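Learning Through Play at Drevley: Marwa Lahlou in Conversation

Marwa Lahlou has managed the toy collection at the Drevley Centre since it held 65 items. The catalogue now lists 646, and play food remains the most requested section.

"Children know a banana or a tomato before they know the word for it," she explained. "We put out a plate, a bowl and a few vegetables, and the sorting begins."

Soft toys are lent on the same terms, for 3 weeks at a time. "A plush toy gives the meal a guest," Ms Lahlou said.

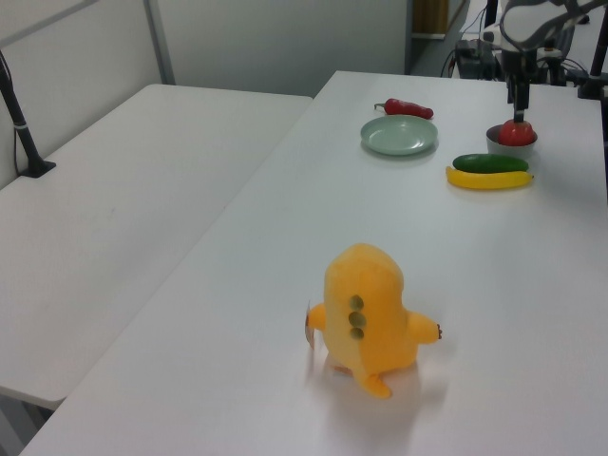

Borrowing from the Collection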